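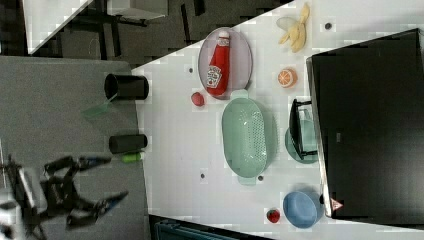 Research > Food and Households > Working papers
4 min read

3. Storage habits and sauce waste

Households in Grornley and Pirkier kept a written diary of sauces and fresh fruit for ten days in January. Each entry gave the item, where it was stored and the reason it was thrown out. Weights were taken on a kitchen scale and entered in grams.

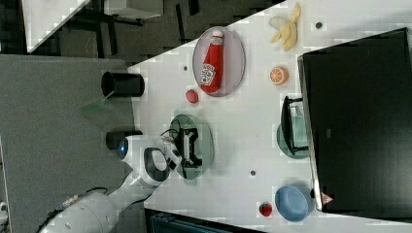

Figure 2. Ketchup bottle on a pale pink oval plate, upper middle of the table.

Bottled sauces were thrown out less often than fruit, but more was lost each time. The usual reason given was the date on the label. Flavour and colour were seldom mentioned. Kostiuk (the fridge-door model) treats the label date as the only trigger for disposal, and this fits the Grornley diaries well.

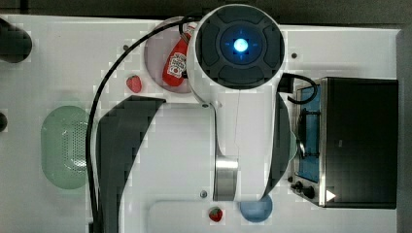 The fit is weaker for Pirkier, where two households moved sauces from cupboard to fridge partway through the diary period. Their entries were kept in the main analysis and removed in a second run. The ranking of items did not change. Cut citrus remained the most frequent entry in both towns, followed by bananas.
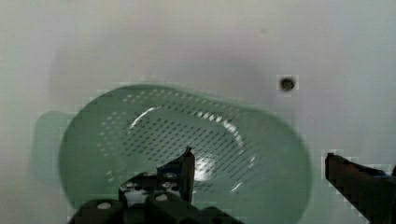
3.1 Limits of the diary method

Diaries rely on memory when entries are made late in the day. The Nadero coding sheet has no field for items given to neighbours or pets, and these were counted as eaten.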